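Sketik began as a plain question about lids. The lead engineer at Havdale wanted to know whether a policy trained on one storage box would carry over when the contents changed.

"We recorded 470 demonstrations and held 3 item sets back," the engineer said. "The gripper has to find the handle first — everything after depends on that grasp."

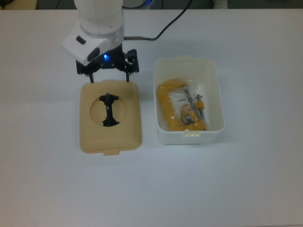
"Most of the error is in yaw. At 7 degrees off, a corner catches on the rim."

Force data is logged alongside each run and labeled by hand.
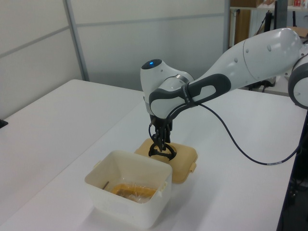
Suvarna, which maintains a similar benchmark, objected that fixed lighting flatters the numbers. The engineer accepted the point and said a second round, with varied lighting, is set for April.
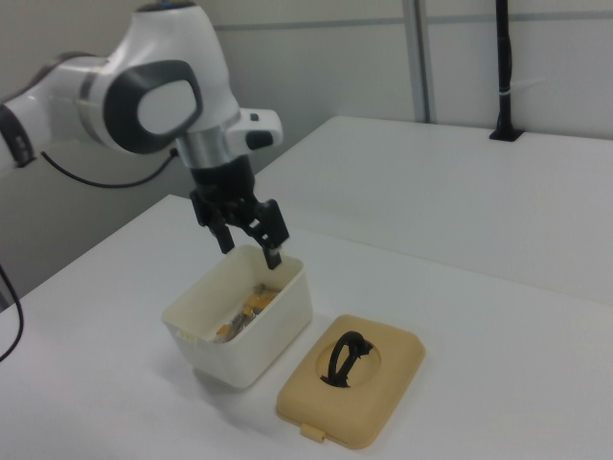

Sketik task setup: arm, container and lid.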